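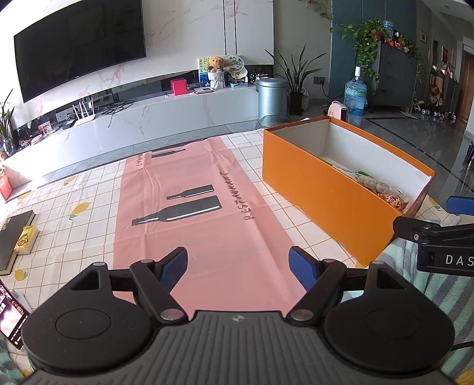
Tullano Snack Box Notes
README for the current release (November)

The notes in this folder record how packaged snacks were put into and taken out of a box on a living room table. They cover the items, the box, the table and what was left standing around it. Each row is one item moved once. The set was put together by Eun-seong Koo and Seul-gi Sun. Koo wrote most of the rows and Sun did the item list and the checking.

The first version was called Vukstead. If you have an old copy with that name on it, please replace it, as the item codes changed and the two don't line up.

Contents

rows.csv: the main table, 438 rows
items.csv: the item list, 87 entries
tables.csv: the tables and rooms used, 5 entries
wording.txt: the words we agreed on for positions and package types
changes.txt: what changed since Vukstead

All files are UTF-8 with commas between fields. Open items.csv with the encoding set by hand if your spreadsheet program guesses. Several package names are in Chinese and they turn into question marks otherwise. Sun lost an afternoon to this.

What a row holds

row_id: plain number, no meaning beyond order of entry
table: code from tables.csv
item: code from items.csv
direction: in, out, or across (moved within the box)
start: where the item was when picked up
end: where it was put down
neighbors: items touching it at the end, separated by semicolons
face: which side of the package was up (front, back, edge, unclear)
note: free text, often blank

A blank in "neighbors" means nothing was touching the item. If we couldn't tell, the field says unclear. We did not keep to this in the early rows (everything under row 60 or so), so treat blanks there as unknown.

The item list

Items are sorted by how the package behaves, and the contents come second. A sausage in a casing and a tube of hard candy have more in common in a box than the sausage has with a flat bag of dried meat. The package types are:

bag, full: pillow-shaped, holds its own form
bag, slack: folds over when lifted by one corner
packet: small and flat, usually white or clear on at least one side
tube: anything long and round, including sausages with a metal clip at the end
wrapped rounds: cakes or crackers in clear wrapping where the shape shows through
wrapper: packaging with no form of its own, crumpled or flattened
carton: stiff card, keeps its corners

Wrappers get their own type and their own codes. We argued about this. Koo wanted them out of the list because they aren't food. They take up space in the box, though, and other things get put down on top of them, so they stayed. When it wasn't clear whether a crumpled wrapper still had something inside it, the note field says "contents unclear" and the type is still wrapper.

Color in items.csv is the main color of the package front as a person would say it from across the table. Red with yellow lettering is entered as red. A sausage in a green casing is entered as green, even with a white label wrapped around it. A second color goes in color_2 only if it covers a good part of the package.

Barcodes are marked yes or no for whether one is printed on the package. We did not enter the numbers. Prices and expiration dates are also left out.

The box

Most rows use the orange box: open top, rectangular, white on the inside. Lid flaps are not part of the notes. Positions inside it are given as near, far, left and right from the side where the person packing stands, plus floor and on top. "Left floor" means the item lies on the bottom of the box on the left-hand side. "Far, on top" means it rests on something else toward the far end, and the neighbors field tells you what.

We tried a finer grid in Vukstead and gave it up. Bags slide, and a bag that covers half the box is in four squares at once. Koo converted the old grid positions to the current words by hand. Almost 5 percent of them could have gone either way, and those have "converted" in the note field.
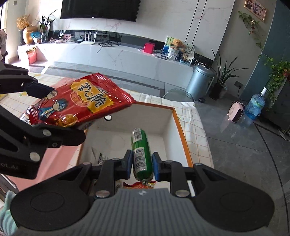 Green sausage and red snack bag at the orange-rimmed box, table T2.

Table T2

T2 has the most rows and is the one people ask about, so it gets a longer entry than the others. It is a dining table in an open living area, with a checked tablecloth. The cloth stays on. It is part of the setup, and we did not smooth it between runs, so small differences in how an item lies can come from a fold underneath.

The table was in ordinary use and things that don't belong to the packing were left on it. There is a long pink paper with bottle shapes and the word RESTAURANT printed on it, which is coded as a surface in wording.txt (pink paper) because items get put down on it. Items laid on the paper have "start: pink paper" or "end: pink paper". A book and a yellow tissue box with a cartoon duck are coded as neighbors only. They never appear in the item column. A phone on the table is treated the same way.

Background items, such as the television, the marble-patterned cabinet under it, the router and the teddy bear in its pot, are listed once in tables.csv under "room" and nowhere else. We included them since a few people wanted to match notes to rooms, and the table alone isn't enough when two rooms have the same kind of cloth. Plants are listed under the room as well. We didn't try to keep track of chairs, which moved constantly.

The other four tables have shorter entries. T1 is the small desk at Harawira and has no cloth. T3 and T4 are kitchen counters. T5 is a folding table used for only a few rows, and you may want to drop it.

How the notes were written

No fixed packing order was given. The instruction for an "in" run was to get the snacks into the box so that it could be carried, and for an "out" run to put them where they could be reached. People did this differently. Some put the heavy tubes in first and some started with whatever was closest. Two items at once is common enough that it has its own rule: each item gets its own row, with the same value in the "pair" column at the end of the table. If pair is blank, the item was moved alone.

A run ended when the person said it was done. Plenty of runs ended with items still outside the box. Those items have no row for that run, so don't expect every item to have an end position.

Rows were typed up from handwritten sheets. Sun then read the rows back against the sheets and fixed what she could. Where the sheet itself couldn't be read, the row was deleted and its number was not used again, which explains the gaps in row_id.

Known problems

The face column is weak for tubes. A sausage has no front. We entered "front" when the label was up and "edge" for everything else, and I would not rely on it.

Slack bags hanging over the side of the box are a mess. Some are entered as in the box and some as on the rim. "Rim" was added to wording.txt late and only used from then on.

Item codes S14 and S41 were swapped on one sheet. We believe all of those rows are fixed. If you find a carton described as folding over, it is probably one of these.

Several packages look almost the same from the back. When the front was never up during a run, the code is the best guess of whoever wrote the sheet.

The items are what was in the house. Red and yellow packaging is overrepresented, fresh food is missing, and there are no glass jars or cans. Nothing in here says anything useful about groceries in general.

Using the files

If you only want clean rows, keep T2, drop anything with "converted" or "unclear", and drop the rows under 60. Grovau did this for their shelf layout exercise and it worked for them, though they also merged the wrapper type into slack bags. That merge is up to you.

Please keep the item codes as they are if you pass the files on. You can add columns at the right-hand end. Free to use and change for any purpose, with a line saying where it came from (Tullano Snack Box Notes, Koo and Sun).

Corrections

Send the row number, what it says now and what it should say. One message with several rows is better than several messages. Questions about package types go to Seul-gi Sun, anything about positions or the old grid goes to Eun-seong Koo.

Still to do

Go back through the rim rows
Add rough package sizes to items.csv (started, up to S22)
Decide whether T5 stays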